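The Kitchen Drawer — monthly round-up from Bakell Lane Shared Kitchen

January 31, 2021

DISH DUTY, AGAIN

Quick one this month, I'm typing between the bread people leaving and the soup people coming in. Apologies for typos. Main item is washing up. It was going to be the freezer but the freezer can wait till April when we defrost it anyway.

So. We had 28 replies to the survey, more than I expected, and most of them were about the sinks. Not the oven, not the booking calendar, not even the parking. The sinks. Left-hand sink in particular. A lot of strong feeling out there about the left-hand sink.

What people said, squashed down a bit:

Pans left "soaking" overnight. By far the biggest complaint. If it's still soaking when the next booking starts, it isn't soaking, it's just dirty.

Nowhere to put clean stuff. Agreed. The drying rack was bought when we had half as many bookings.

Smell. Yes. See below.

Not knowing what's for what. Also see below. Someone washed the potato crates with a dish brush and then put it back in the dish brush jar. Please don't.

Hot water running out after lunch. Plumber says the tank is fine and we're just using a lot of it. More on that further down.

WHAT'S CHANGING

New rack is ordered. Two tiers, stainless, goes over the right-hand sink and the window end of the counter. It's coming from Brøndum, same place as the shelving, so figure on a wait. When it comes the old rack goes to whoever wants it. First email gets it, no reserving.

Soaking rule. One booking, one soak. You leave, your pans leave or they're clean and on the shelf. Anything in the sink at the end of your slot goes in the gray tub under the counter, and the tub gets emptied out on Sundays. Emptied meaning given away. We had 9 baking sheets in there before Christmas and not one person asked about them!

Fill the sink, don't run the tap. I know, everybody's mother said it. But the dinner slot has had lukewarm water three weeks in a row and that's why. Plug in, fill halfway, wash glasses first, then plates, then greasy things, then change the water. If the water looks like soup change it sooner. There's a second plug on the hook by the door now, the first one having walked off.

Dishwasher. It's for the evening slot and for events only, that hasn't changed. Full cycle is too long to fit in between the daytime bookings. Please don't start it at the end of your slot and go home, the next group can't get at the cutlery. Filter needs rinsing each time, lift out, rinse, twist back in till it clicks. If it doesn't click it isn't in.

Detergent. We're switching to the Divia concentrate. Comes in a big jug, needs diluting, the squirt bottles by the sink are ALREADY diluted so just use those. Do not pour from the jug. One capful does a whole bottle and it foams like mad if you overdo it — we found this out on the floor.

Cost, for those who asked. We spent nearly 2000 on kitchen supplies last year, all in, and a big chunk was paper towels. So there's a stack of cotton cloths on the shelf over the bins. Use those for spills and counters, dirty ones in the mesh bag, they get washed on Mondays. Paper towels are staying for raw meat and for the Pokov slicer, which shouldn't be wiped with anything you plan on using again.

Cloths are not for drying hands. Hand towel is on the ring. Blue stripe.

SPONGES

Right, the smell. It's the sponges. It's nearly always the sponges. They sit in a puddle in the corner of the sink, don't dry, and by Thursday the whole room knows about it.

From now on they get swapped every week, whether or not they look like they need it. New ones are in the drawer left of the stove. If you open the last pack write it on the whiteboard. Rinse, squeeze hard, stand it on end in the holder so air gets to it. Not flat. Not in the sink. Not under a pan.

Old ones go in the tub marked FLOORS for one more week and then out. Snip a corner off first so they don't sneak back to the dishes.

Foam side for glasses, nonstick and anything painted. Scouring side for steel, roasting pans and the sink itself. The nonstick pans have had a rough winter and we've lost two already to scrubbing, so if something is stuck on, hot water and a bit of baking soda and leave it ten minutes. Then foam side.

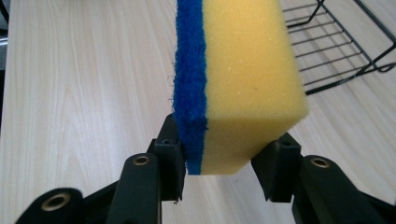 WHO DOES WHAT

No roster. We tried a roster. Whoever has the last slot of the day does the closing list, it's taped inside the cupboard door, takes 14 minutes if you don't stop to chat. Sinks wiped, drain baskets emptied, cloths in the bag, sponge stood up, bins out if they're over half, lights.

If you find it in a state when you get there, take a photo and email it in. Don't leave notes on the fridge. The notes on the fridge were getting a bit much.

ODDS AND ENDS

Big colander is back. It was in the shed.

Someone's left a very nice bread knife, wood handle, it's in the office. Describe it properly and it's yours.

Label maker needs tape, the narrow kind, if anyone's got a spare roll at home we'll pay you back.

Slots for April open next week on the usual page. Saturdays go fast. Regulars don't get first pick anymore, same as we said in the fall, so set an alarm or somthing.

Freezer defrost date to follow. Start eating your stuff.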